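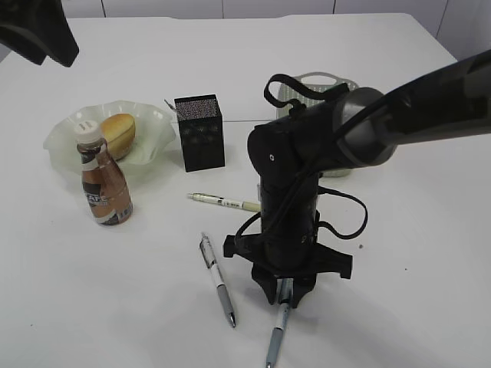

Which gripper do we keep on the arm for the next test period?
The three-finger gripper from Burnow stays on until November, and the two-finger one goes back in its box as the spare.

Minutes, gripper comparison meeting, 2022-06-12
Place: Ruawai room, and by call from Bruvham
Present: Dzintra Zariņš (chair), Jolene Maihi, Wichai Bunnag, Elsa Valtonen (minutes)
Absent with notice: Anahera Bright

1. Minutes of the last meeting
Accepted with one correction. In item 4 the word "controller" should be "camera". Elsa has corrected the file.

2. Results of the pick tests
Wichai presented the results. Each gripper made 400 attempts with thin items, which are pens and mechanical pencils lying on the table. The Burnow gripper failed 61 times. The two-finger gripper failed 100 times. Most of the failures of both grippers were with items lying close to the direction of the forearm, where the fingers come down on the barrel and push it away.
Jolene asked if the same approach height was used for both. Wichai answered that it was the same for all attempts, but the two-finger gripper is shorter, so the height was measured from the fingertip and not from the wrist. Jolene found this correct and wishes to have it written in the report.
Dzintra remarked that the clip of a pen should be recorded as a separate factor. At present the log says only "pen". Agreed.

3. Soft and tall items
Bread rolls and plastic bottles were tried only with the Burnow gripper, so no comparison can be made yet. Wichai reported that the grip force for bread is still set by hand. Elsa proposed to wait with these items until the force setting is saved in the controller. Jolene did not agree, she thinks that we will lose a month. It was decided to do a short series with the present setting and to mark it clearly as preliminary.

4. Cable on the forearm
There was a long discussion. Dzintra is not satisfied with loose cable loops near the wrist, because they can catch on tall items when the arm turns. Wichai prefers some slack for the wrist rotation. Two ways were named: a sleeve along the forearm, or clips at two points. Wichai will try the clips first.

5. Camera
The fixed camera remains in its position. The Plakunham camera was tried at the wrist, but its holder touches the finger housing when the hand is fully open. Anahera has sent a drawing of a new holder by mail. The drawing was not discussed in her absence.

6. Log files
The attempt with number 1552 is in the log two times with different results. Elsa will compare it with the recording and delete the wrong line.

7. Tasks
Wichai: clips for the cable, short series with bread and bottles
Jolene: text on approach height for the report
Elsa: log correction, new column for pen clip
Anahera: to present the camera holder

8. Other matters
Jolene asked for a second key to the test room. Dzintra will ask the office in Bruvham.

The date of the next meeting will be sent by mail.
Minutes written by Elsa Valtonen, checked by Dzintra Zariņš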